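Uvden Robotics Club
Minutes of the January meeting

Present: Tadeusz Rutkowska (chair), Seul-gi Choo, Tadeusz Dudek, Junpei Maruyama
Apologies: Witold Jabłońska

1. Minutes of the previous meeting
Agreed as a correct record.

2. Cup handling project
Ms Choo reported that the teal cup would be kept for the Wuvadness entry. The gripper takes it by the rim from above, and members wished to retain this approach — the side grasp remains an option for the final round only.

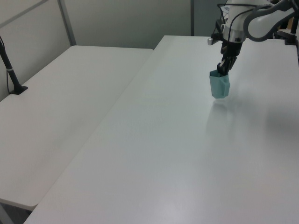
Mr Maruyama asked that the lift height be fixed before further programs were written. Agreed. Mr Dudek to circulate a value to all members.

3. Trial log
The log stands at 988 entries. The meeting agreed to close it at 1000 and to send a copy to Cekier with the entry form.

4. Competition team
The rules allow a team of up to eight. Seven names have been received. The list will stay open until the next meeting.

5. Any other business
The chair reminded members to sign out the Thakur room key. The meeting closed at 5.40 pm.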